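Surora Lounge Kit for two-arm robots
Supplied by Istberg. Hardware and software package, second release.

The Lounge Kit adds sitting-room tidying to an existing two-arm base. It covers two jobs: placing cushions on a sofa and clearing light litter from the floor. Cushions are held with both hands, one at each side, and squeezed until the cover bunches. Grip force is set per cushion in the setup menu.

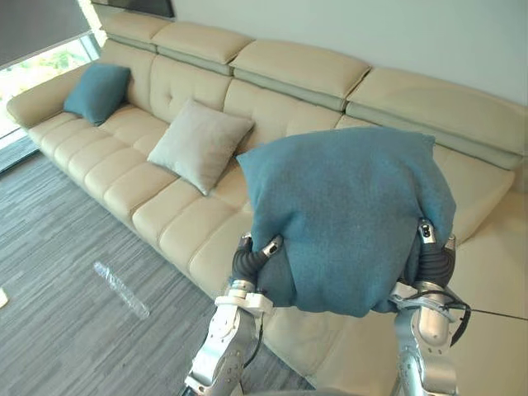 Delwyn Pearce
Applications Engineer, Istberg

The kit contains a pair of jointed hands, wrist mounts, the cable set and a license for 3 robots. Each hand ships with spare fingertips. Setup takes 90 minutes on a supported base, and the installer should allow extra time if the arm cables need rerouting.

Floor clearing is the newer function and the more limited one. Clear film is harder to pick out than paper, particularly on streaked flooring, and we recommend a slow first pass. Loose cables must be marked as keep-out areas before the job starts. The software does not yet do this on its own.
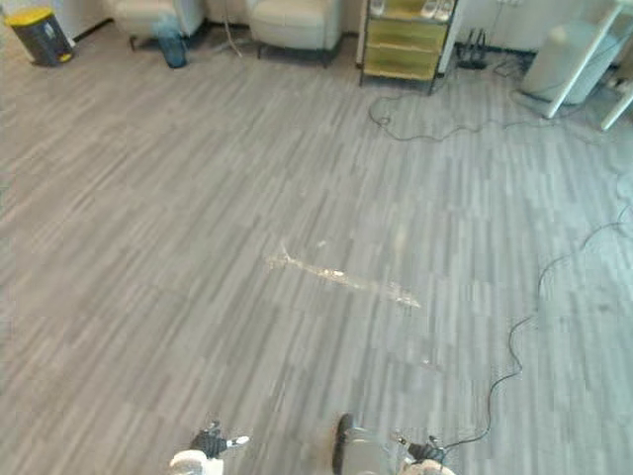 Noeline Stubbs: We have run the first release at Ballotley since August. Cushions are fine. Marking cables by hand is a nuisance, and the marks were lost each time we moved a chair. Is that fixed?

In part. Marks are now tied to the room map and survive a furniture move, but a cable that has shifted must be marked again. Automatic cable marking is planned for the next release.

For sofas, the operator stores one target position per cushion. 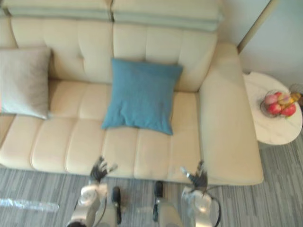
Targets are measured from the armrest and the seat front, so a sofa with one end out of view can still be used. The software stores up to 300 targets. Rewi bases need the longer cable set, ordered separately.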